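The white desk and what is left to clean

By using this site you agree to our use of cookies. Accept / Manage settings

I promised in my last post to write about the small room at the end of the corridor, so now I do it. In November I decided that this room should be ready before the holidays. It is a nice bright room with a herringbone floor, and I like it very much, but white furniture is not as practical as people think. Everything white was bought by me, so I can complain only to myself.

The desk is the first problem. I bought it second-hand from a man who had it in his office, and the top is big and smooth, with rounded corners. From the door it looks clean. If you sit at it in the morning, when the light comes low, you see every mark. I tried first with only warm water and a cloth, then with a drop of dish soap in the bucket. After this I tried a cleaner called Pliva, which my neighbor gave me, and it smells of lemon so strongly that I had to open the door.

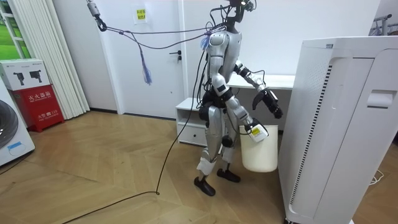
Bezawit Shiferaw wrote to me under the last post that dish soap is exactly the mistake, as it leaves a thin film and the next dust sits on it like on glue. She wipes her white desk with a little vinegar in cold water and then goes over it again with a dry cotton cloth, always in the same direction.

I have tried her way two times now. It is better, I must say, but there are old spots which stay. I think they are from the previous owner, maybe from coffee or from some marker. I don't want to use the rough side of the sponge, because on my kitchen table I did that once, and the shine was gone in a circle the size of a plate. It is still there under the fruit bowl.

The second thing is where to put the small objects. In my old apartment I had one drawer for everything, and you can imagine how this drawer looked. So I made a rule for this room: on the desk can stand only one thing, and all other things must have a place somewhere else. The rule is strict, but it makes the wiping much faster, and if you lift only one thing you don't become lazy and clean around it.

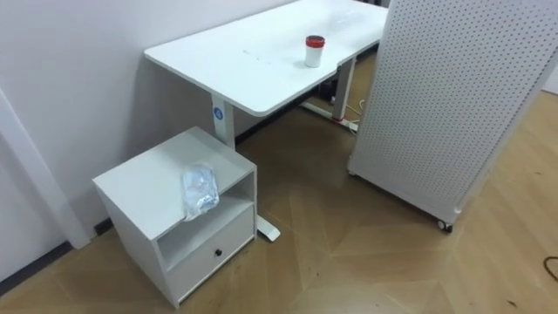
For the drawer I ordered a divider from Drolto, 3 compartments, gray felt. It came too wide. I measured the outside of the cabinet and not the inside, a very stupid error for a person who sews her own curtains. I sent it back and I wait for the smaller one. Until then the drawer has my pens and stamps in a shoebox lid, and it works so well that maybe I will keep the lid.

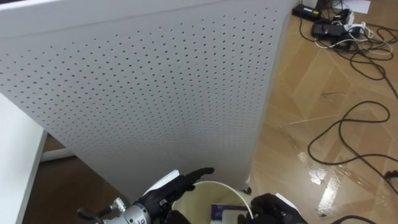 Storage on the wall was my first plan. I had drawn it on paper with shelves from Oberholzer, but the wall behind the desk is hard, and I don't want to drill in it before I am sure where everything goes. What I like about the big white panel with the holes is that it stands on casters, so I can try it in one position for a week and then in another. The holes do collect dust, this is true. I go over them with a soft paint brush, from the top to the bottom, and after that I do the floor, never before.

The floor I clean almost dry. The man in the Vernix shop told me that parquet does not like a wet mop, and that I should press out the cloth until my hands hurt. He was a little dramatic, but I follow it. For the seams between the pieces I use the narrow nozzle of the vacuum cleaner. It takes me around 2 hours for the whole room if I move the light furniture too, and half of this if I am not so honest with the corners.

The cables are for another day. I bought cable clips already and they are in a bag in the kitchen, where I see them every morning with my coffee. I would like to fix them under the desktop, so that nothing lies on the floor when I vacuum. If somebody knows clips which hold on a smooth surface and don't fall after one month, please write me.

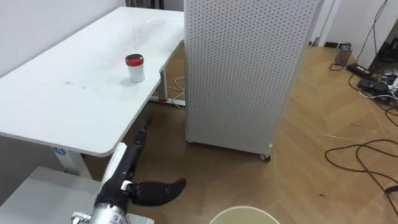

The desk with the red-lidded jar, and the perforated cabinet next to it.

I still did not decide about a lamp. A white one would be too much white, even for me, and my sister wants to give me a green one from her basement. Next time I will write about the curtains, for which I have the fabric already but not the courage.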